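Right, week 3 with the Plutis grippers on the Clallen arms. Short thread, because people keep asking whether they're worth the swap and I keep giving grumpy half answers.

The leaflet says they handle "soft and irregular goods". In my experience that means a sponge. So I picked a fake pine garland with lights threaded through it, which is about as irregular as you can buy in a shop in December.
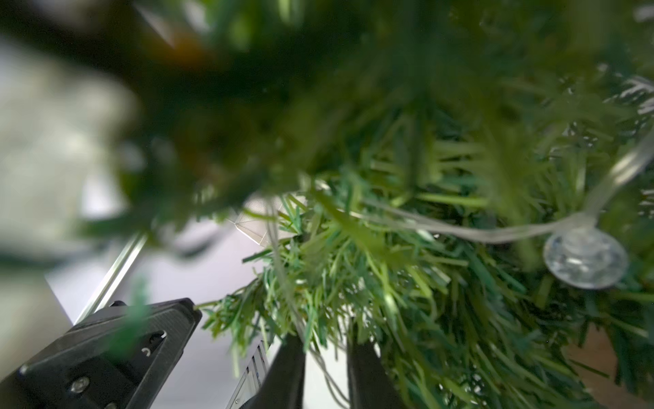 Wrist camera, close in on the needles and the light string. Matte black Plutis fingers.

My first grumble isn't even with the gripper. The Stevex wrist camera is sold as good for close work, and then anything right up against it goes to green soup. Lovely detail a bit further off. That's no help when the branch you care about is the one on the lens.

78 tries at picking one tuft without taking the wire as well. I'm counting 451 of the earlier ones as warm-up, because I had the closing force set far too high and I don't think it's fair to blame Plutis for that. I'd like to, though.

What I want and can't find anywhere: a plain number for how thin a wire these tips can feel. The sheet gives me 806 words on "grip confidence" and no number.

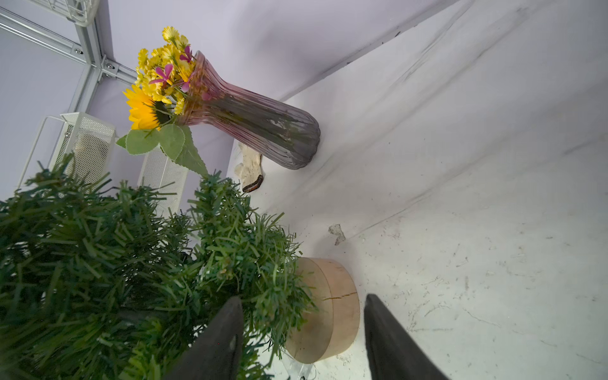

Finger opening is the one thing I'd give them credit for. They go wide enough that I've stopped fussing over the approach angle, and the Majali controller doesn't hunt about when it's told to stop partway. You can see the gap with that cracked wooden block standing in it, garland crowding in on the left. Would I trust them round the pink ribbed vase? Ask me again when I've got a force reading I believe.

A few of you said two arms would sort it: one holds, the other picks. Maybe. Two arms also means two sets of timing to get wrong, and the Majali's idea of "in step" is generous. 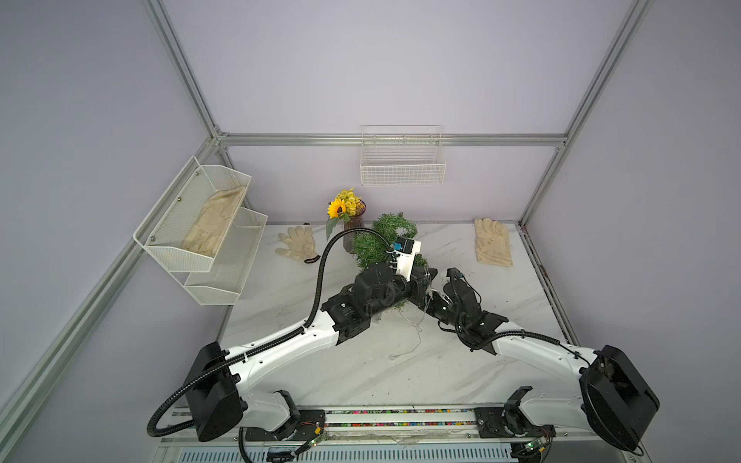 Both arms at the garland, seen from the fixed camera.

The fixed view is the one I'd keep if I could only keep one. It's dull and far away, but I can tell which arm is where, and I've spent too many evenings guessing that from wrist footage.

So, worth the swap? If your old fingers are worn out, fine. If they still close straight, I'd hang on to your money. The Plutis tips are decent tips with a very excited leaflet.

Next up is the same garland with the old fingers back on and the same force settings. Will post the numbers even if they make me look daft.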